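FOR IMMEDIATE RELEASE
4/15/22

Fanthorpe Student Robotics Project Completes Shelf Retrieval Trials

Household-object benchmark moves to second phase in August

FANTHORPE - The student robotics project at Fanthorpe Technical College has completed the first phase of Clulness, a two-semester course project in which undergraduates build and test software for finding and retrieving everyday objects from open shelving. The phase closed with 703 logged retrieval attempts across 4 software versions. Of these, 530 ended with the requested object placed in the receiving tray.

Clulness is offered as an elective to third-year students in mechanical engineering and computer science. Enrolled students divide into perception, motion planning and evaluation groups. Each group maintains its own code repository and submits a test plan before it is assigned time in the laboratory.

The task is specified as follows. An operator enters the name of an object. The system locates the object on the shelving, selects an approach, grasps the object and transfers it to a tray. An attempt is scored as complete only if the object is released inside the tray and no other object has fallen from the shelf. Attempts stopped by the operator are scored as failures, whatever the cause of the stop.

The object set was chosen to include soft, rigid and irregular shapes. Hats and stuffed toys change shape when grasped and are difficult to match against stored models. Printed boxes are easier to identify but tip when approached from the wrong side. Wire shelving presents a further difficulty for depth sensing, as the open tiers return incomplete surface readings.

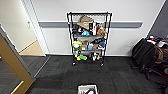 Shelving unit with test objects in the Clulness work area, Fanthorpe Technical College.

"The first software version treated the wire tiers as noise and removed them, and then it had no estimate of where the shelf surface was," said Imad Aoun, faculty lead for the project. "The evaluation group found the fault by replaying logs. The correction was a short one, but it required the perception and planning groups to agree on a common shelf model, and that took most of a month."

Results varied by object type. Rigid boxes produced the highest completion rate in all software versions. Caps and other soft headwear produced the lowest. The evaluation group attributes most of the soft-object failures to grasp points computed too close to the brim, where the material folds before the fingers close. Second-phase work will test a revised grasp selection method that favors the crown.

Motion planning was carried out with Drekirard, a path planning library written by an earlier class at the college and now maintained by the planning group. Average planning time per attempt fell by roughly 353 milliseconds between the first and last versions. The reduction came mainly from storing approach paths for each tier and reusing them when the shelving had not been moved.

The second phase begins in August with a new enrollment. Students will repeat the retrieval task with the shelving placed at positions not given to the software in advance, and will add a return task in which objects are put back on a named tier. Equipment funding for both phases is provided by the Moussa Fund for Undergraduate Laboratories.

The attempt logs, scoring rules and a technical summary will be released to other colleges on request after internal review. Requests should state the intended use and name a faculty contact.

About the project
The student robotics project at Fanthorpe Technical College provides supervised laboratory work in manipulation, sensing and test methods for undergraduate students. Enrollment is open to students who have completed the introductory controls course.

Contact
Imad Aoun, Faculty Lead
Student Robotics Project
Fanthorpe Technical College

###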